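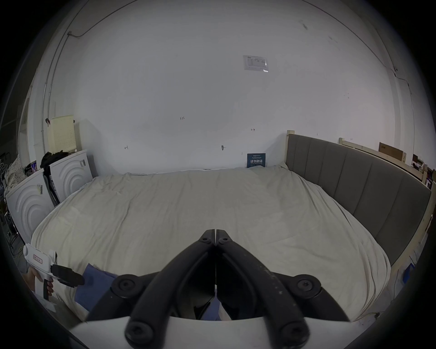 Second week of the robotics club at Derndale and I'm already behind on my notes, so this is going to be a bit of a brain dump. Sorry!

Our project this term is bedding. Yes, bedding! The other half of the club picked sorting blocks (sensible people) and my group said we wanted to teach a robot to straighten a duvet. We do the demonstrations by hand, with the grippers you hold and squeeze, and the recordings go into the training set. I figured I'd be good at this because I make my bed most mornings. Nope.

The first thing I learned is how much I normally use my palms. You don't pull a duvet flat, you sort of sweep it, and two fingers that pinch can't sweep anything. So you grab a bit near the edge, lift, pull toward you, let go, and then there's a new crease right where you grabbed. Cloth is mean like that. My first 8 tries all got thrown out, mostly for going too fast. I kept snatching at the fabric like I was late for the bus.

Things got better once we agreed on some rules. Start with the fingers closed. Open them only when you're nearly touching the cloth. Pinch a small fold, and keep your wrist low when you pull. Small folded cloths are a separate task and they're way more fun, because you can see straight off if you got the corner or not. By the end of the session we had 30 recordings the group was happy with, and my forearm was toast.

We had a long argument over what counts as "done," too. I say a duvet with a few wrinkles is a made bed. Somebody else wanted it hotel flat, and we'd be there until December. We settled on no big folds and nothing bunched up in the middle, which I can live with.

Next session we're trying it with two people, one gripper each, pulling from opposite sides. I have no idea how we'll keep in time with each other (counting out loud, maybe?). I also still need to rename my files from Tultero, the folder I dumped everything in, before I forget which takes were the good ones.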